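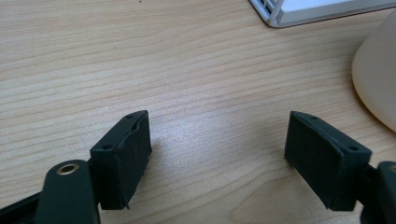
The Komeso hardwax finish is a clear two-part coating for interior desks, tabletops and shelving. It is supplied as a base and a hardener, mixed immediately before use, and applied by pad in thin coats. On pale surfaces with long, wavy grain, such as the desk top shown, the matte grade leaves the color close to its bare state and keeps reflected light down to a soft whitish sheen. The satin grade gives a stronger reflection and a slightly warmer tone. Both grades use the same hardener.

Finish for sale in 2 grades: Matte (K-M) and Satin (K-S)

Surface preparation
Sand bare wood in the direction of the grain and remove all dust with a vacuum and a dry cloth. Do not use tack cloths that contain silicone. Previously oiled surfaces must be cleaned with Zunari surface cleaner and left overnight. Laminate and factory-lacquered panels do not absorb the coating and require Wijesinghe bonding primer first. Test on an underside or an offcut.

Mixing
Add the full hardener bottle to the base can and stir slowly for two minutes. Let stand until bubbles clear. Pot life is 9 hours at room temperature. Do not thin. Do not return mixed material to a can of unmixed base.

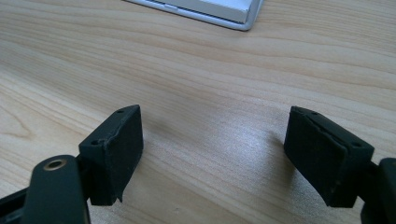 Sudheer Shenoy
Technical notes, surface finishes

Application
Work in sections the full length of the board, keeping a wet edge. Spread with a white pad, then buff off the excess before it begins to drag. Heavy coats stay soft and show lap marks, mostly across swirls and knots where the grain changes direction. Allow 12 hours between coats. Two coats are enough for shelving. Desks and dining tables take three.

Care
Light use is possible the day after the last coat. Keep water, hot cups and desk mats off the surface for 12 days. Clean with a damp cloth and neutral soap. Equipment with rubber feet can mark a new coating; use felt pads during the first weeks. Worn spots can be recoated locally after light sanding.

Storage
Unmixed parts: cool, dry, above freezing. Lay used cloths flat outdoors to dry before disposal, as they can self-heat when bunched.

Related items
Nutero application pads, white
Zunari surface cleaner
Wijesinghe bonding primer

The July batch labels list the satin hardener under a separate part number. The contents are the same.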